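The tray at the end of the table

Posted in June, at an hour when I ought to have been asleep

My mother kept a tray on the hall shelf, and if you came in with something in your hands it went on the tray. Keys, seed packets, the one glove. She had no system beyond that, and I never once heard her ask where anything was. I have been thinking about her tray a good deal since we moved to Hillthorpe, where I have asked where everything is, daily, of anyone who will stand still.

The trouble is the big table. We have one at last (I wanted one for years, and went on about it, as Lindsay Costigan will tell you), and a big table turns out to be a place where small things go to get lost. The pencil sharpener was on it for a week. I had looked at that table every morning with my coffee and not seen it. Batteries, thimbles, the lid of the glue, the little screw from my reading glasses, all of them out there somewhere in the wide open spaces.

Lindsay came over one Wednesday evening to help me unpack the last of the sewing boxes, and she said two things I have been chewing on. The first was that I had too much glue. The second was that I should mark the table off. She does this at her own place with tape, straight onto the top, one square for each kind of thing. I was doubtful, I'll admit. I didn't spend 38 years wanting a nice table to go and stick tape on it! But she peeled off a length and laid it down before I could get across the room, and I have to say it looked rather smart.

So we made squares. Mine aren't very square, as I started at the window end without measuring and by the time I got to the door I had gone off by the width of a thumb. I've left it. The squares at the window end are for mending and the ones by the door are for things that have to go out of the house, and I keep the middle clear for whatever I'm busy with, which at the moment is a quilt for Ilse Meijer's grandson and is already late.

Then there's the matter of what goes inside the squares, and that brings me back around to trays. I had been using saucers. Saucers are fine for pins but they are no good for anything that rolls, and nearly everything I own rolls. Bobbins, chalk, lip balm, those short fat batteries. What you want is a plain metal tray with a bit of a rim, and if it has ridges on the bottom, so much the better. I paid 4 dollars for mine at the church sale and Youssra Ait Ali, who was behind me in line, got a second one out of the same box with a dent in it for nothing. She keeps hers by the stove and swears by it.

I put the tray down in its own square, a little toward the front where I can reach it from the chair. And I have been strict about it. One tray, one square, nothing crowding in beside it. The minute there's a pair of scissors lying next to the tray and a spool next to the scissors, the tray stops being the tray and becomes part of the heap, and then I'm back to hunting for the sharpener. 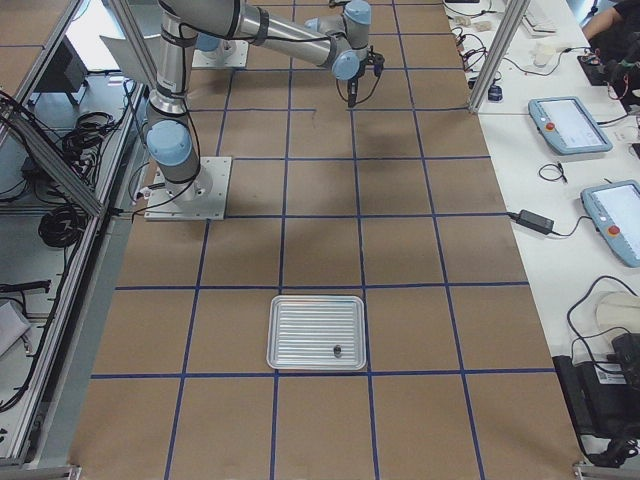
I do think there is something restful about one small thing sitting on a tray with room all around it. Your eye goes right to it. My son-in-law Emmett says I'm getting fanciful, and that what I've discovered is tidying up, and he may well be right, but he also called me last week to ask what size tape I used.

For anyone who wants to know, it's the narrow kind, the sort painters use for edges. I got through most of a roll. Press it down with the back of a spoon and it will stay put nicely, though the corner where I rest my elbow has begun to curl and I've had to redo it already. Don't use the shiny packing sort. I tried a strip of that under the lamp and had to go at the gum with cooking oil and an old sock.

The cords are my next job. I have the iron, the lamp and the sewing machine all trailing off the back of the table, and the extension cord lives on the floor in a loop that I step over 73 times a day. Arlo Dunleavy up the road offered to screw some hooks under the edge for me, and I said yes before he'd finished the sentence. He wants a jar of the plum jam for it. I have the jam. It's in one of the boxes in the back bedroom, I'm nearly certain, under the winter curtains or possibly in with the Christmas things.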